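Swapping sockets at Prekbridge

Siiri Rätsep has run the refurbishing bench at Miver's Prekbridge site for three years. Most of what reaches her is office desktops and retired servers. The fault she sees most is in the processor socket.

"People blame the chip," she says. "The chip is usually fine. Look at the contacts first."

On boards with an LGA socket, the pins are in the socket and the processor carries flat pads. Rätsep lifts the load plate, checks the pin field under a side light, and sets the processor straight down. "No sliding. If you slide it, you bend a row, and then you have a parts board."

Processors and sockets on the bench. 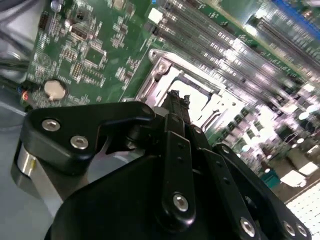
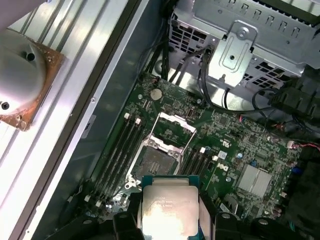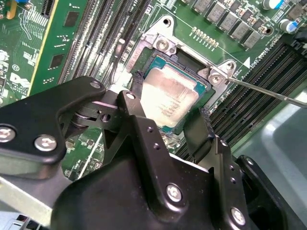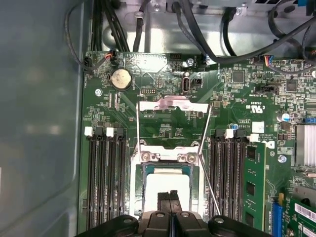

Frames held by screws get more of her attention than lever types. She turns each screw a little, then moves to the other, until both stop. "If one side goes down first, the package tilts. Then you lose a memory channel and spend an hour swapping modules."

Old thermal compound comes off before the chip goes back in, and the lid is wiped twice. Scuffs on the heat spreader she ignores. Coin cells are measured and replaced if they read under 3 volts.

Roughly 240 boards went through the bench last year. Eoin Kinsella, who handles intake, would like that higher. Rätsep is not convinced.

"I can do it faster," she says. "Then Eoin gets them back in March with the same ticket number."

Her next batch, from Mets, is due at the end of the month.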